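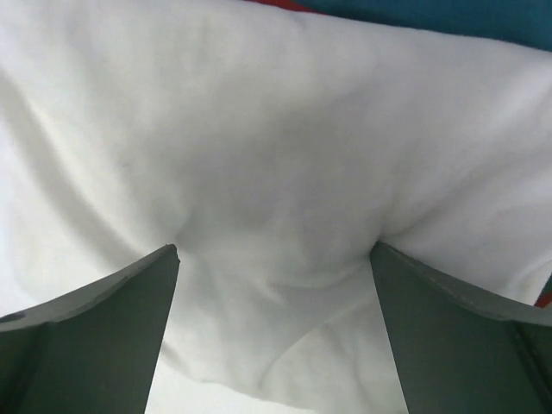 White cloth between two gripper fingers, seen from close above

The Marano-Jemley game is a college football rivalry played each fall between Marano College and Jemley State. It is known locally as the Creek Game, after a creek that runs through neither campus. The series began as a dispute over a railroad timetable, when the Marano team arrived in Jemley a day early for a track meet and was talked into playing football. Marano lost, and has maintained ever since that the game was an exhibition. Jemley counts it. The two schools therefore publish different all-time records, and each prints its own version in its own program.

Format and venue

The game alternates between Horgan Field in Marano, which seats 3,000, and Urnier Stadium in Jemley, which seats more but has worse parking. It was moved to a neutral site once, a county fairground with a slope of several feet from one end zone to the other. Both coaches asked to defend the uphill end in the fourth quarter. The lowest recorded crowd, 643, came during an ice storm, and that figure is thought to include both marching bands.

Kickoff is traditionally at noon. Jemley State tried an evening start after installing lights at Urnier, but the lights on the east side went out during the second quarter and play was held up for most of an hour. Jemley scored on the first snap after the delay, a play Marano supporters still describe as unlit.

Trophy

The winner receives the Switch Lantern, a brass railroad lamp donated by Jemley alumna Catríona Hanrahan. It has been dropped at least twice in celebration and no longer closes. Marano kept it for nine straight years under head coach Lorcan Flanagan, whose offense rarely passed and whose press conferences rarely passed the two-minute mark. Asked before his last Creek Game what he expected, he said, "Football, mostly."

Notable games

The best-remembered meeting is the one decided by Ctibor Polák, a Jemley kicker who had missed his first four attempts of the afternoon. His fifth struck the left upright, then the crossbar, and went over as time expired. Polák later became an assistant coach at Marano - a career move that Jemley's alumni magazine covered in one sentence.

Marano running back Aileen Tan became the first woman to score in the series, on a short run in a game otherwise notable for its 11 fumbles. The ball from that play is kept in the Marano library, where it is shelved under local history.

Scheduling dispute

On Thursday, May 3, 2018, Jemley State announced that it would drop the series to make room for a better-paying road game. Marano athletic director Ita Daly replied that her school had been planning to do the same. By July both had reconsidered, and the game went ahead on its usual Saturday. Jemley won by a field goal. Marano's records list the result under protest, with no grounds given.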